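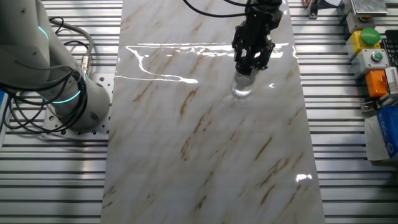
*Glass cup in the black gripper, just over the marble-look panel. Control boxes down the right side.*

Typed up fast off my notes, 22 March 2026. Quotes are as close as my handwriting allows.

The cell at Driltbridge runs glass. Cups mostly, set down and picked up again on a glossy panel, over and over, so that Kulturari can work out how it wants its table service cell to behave before it pays for one. Two arms on one slotted aluminium table. The technician who keeps it going has been on it since February and would prefer I left the name out. Fair enough.

I wanted to know what looking after it means day to day. I got the bolts first.

"Base plate. Always the base plate. It's a grid of holes, you get to choose where the arm goes, and that freedom is a curse. Someone shifts it one hole over to reach something and forgets to say."

How do you catch it?

"Run to the home pose, then bring the gripper down to the panel with nothing in it. If the gap's wrong I stop there. I don't look at the program first. Program's usually fine. It's the hardware that's wandered."

The gap is 2 mm. Feeler gauge, checked at both ends of the panel and once in the middle. The panel isn't fixed down hard, sits on the rails, and the technician likes it that way for changeovers and hates it the rest of the week. There's tape under it now. I asked what kind. "The kind that was in the drawer."

On to the gripper, which is where most of the colour in this conversation came from. Parallel jaws, black brackets, cable going off up and to one side. That cable is the part that wears.

"Everyone looks at the fingers. Look at the cable. It wants to arc away clean, and if it starts rubbing on the wrist you've got a fault coming that will show up as something else entirely. Ours showed up as a position error. I spent a whole afternoon on the encoder. It was a cable."

The replacement came from Brutoseck and was too short. The next one was too long, so it got a bigger loop and stayed. Coils at the foot of an arm get the same treatment: loose enough to move, never pulled tight to tidy them for visitors. "Tidy is how you snap a connector. Leave it ugly."

Grip force on glass. I assumed this would be a long answer.

"Low. Then lower. Then you drop one, and go back up a bit."

Pressed for more, there is a procedure, and it's on a sheet in a plastic sleeve. New pads get washed with dish soap and left to dry overnight. Then a scrap cup, closed on at the lowest setting, lifted, held, and tilted by program. Setting 32 is where the current pads hold without squeaking. The squeak matters. A squeak means the cup's creeping. Once they've got that number it's written on the sheet with the pad batch and nobody is suposed to touch it from the pendant.

Do they?

"Course they do."

The pads were swapped at 1490 cycles last time, earlier than Delić (they did the original fit-out) had put in the manual. The technician doesn't argue with the manual so much as ignore it on this one page. Glass dust gets into the face of the pad, you can feel it with a thumbnail, and when you can feel it, it's done.

Then the shiny panel. I said it looked a pain. It is. Overhead lights bounce straight back off the gloss, and a clear cup on top of that is close to the worst thing you could ask a vision system to find. They tried a matte cover for a while.

"Worked great. Kulturari didn't want matte. Their tables are going to be shiny, so ours is shiny. We teach the place positions by hand and use vision as a second opinion."

Teaching by hand takes a while and has to be redone whenever the panel moves, see tape, above.

Stops and buttons next. There's a row of boxes on the right-hand side, different colours, one with a big green mushroom on it. I asked if there was a system.

"There's a history." Boxes got added as jobs got added. The stop circuit gets tested at every start-up regardless, both arms moving slow, and the result goes in the book before any glass comes out. If one arm halts and the other keeps going, the cell is locked off until the wiring's been traced. That has happened once. A relay, cheap part, a whole day to find it.

Anything else on the list? Wipe the panel, lint-free cloth, no spray near the rails. Vacuum the slots in the table, they collect everything. Check the vents on the control gear for fluff. Put the cloth away afterwards, since an arm has already picked one up.

The spare pads cost 155 dollars a set, and the technician has views on that which I said I wouldn't print.

Last question, what would you change. Long pause, then the answer I should have seen coming.

"Dowel pins. In the base plate. Two pins and no one moves my arm."

They've been asked for. The order is sitting with purchasing. I'll go back once they've arrived and see wether the gap's still being checked every morning. Bet it is.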